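Food and Tableware Handling, Unit 2: Setting Out and Clearing a Small Table
Course handout, Cairns Building
Prepared by Cheng-en Yang
Last updated: 14 July 2023

This unit covers the small table. You will work with cups, a tray and a few pieces of produce. Read the notes before the practical and bring them with you. The long table and the trolley are left until October.

1. The surface

Start with a clear idea of where each item will go. A dark, plain top is good for practice: pale crumbs and dust show up on it at once. Clear plastic is harder to judge against it. Look for the rim of the cup first, then the base, and only then reach for it.
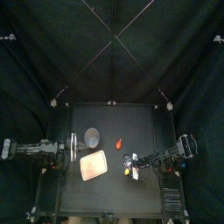

Fig. 1. Clear plastic cup at the square black table.

Hold a plastic cup low on the side with light pressure. Thin walls give when squeezed, and a cup that has been squeezed out of shape will not stack properly. Keep fingers off the rim. If you are setting out several cups, put down the ones furthest from you first so that your sleeve does not pass over the others.

2. Trays, cups and produce together

A tray gives loose items an edge to stop against. Place it near the front of the table, with its side in line with the table edge. Cups stand behind the tray or to one side of it. Small round produce goes in last. If it has to wait on the bare table, keep it well in from the edge.

Heavier cups need a full grip around the body. Turn all handles the same way where there are handles. Do not carry a cup and a tomato in the same hand.
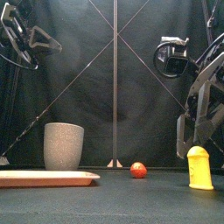 Should the tomatoes go on the tray before the cups are in place?
Leave them until last. They roll if the table is knocked, and setting down a cup is the usual cause of a knock.

3. Picking up small round items

Take the item at its widest point, one finger on each side, and close slowly until it stops moving. Lift straight up. Dragging it marks the skin and may push it off line. Ripe produce should be held no tighter than is needed to lift it.
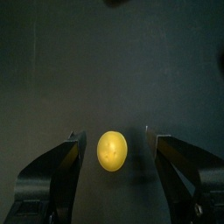 Set it down the same way: lower until it touches, wait a moment, then open the fingers. Pulling away to one side will start it rolling. Once it is down, look it over for splits or soft patches and put any damaged piece in the waste tub.

4. Clearing

Clear in reverse order, produce first and tray last. Wipe the top from back to front. You have 15 minutes for the practical, including the wipe-down. Write your name on the record sheet and leave it in the folder by the door.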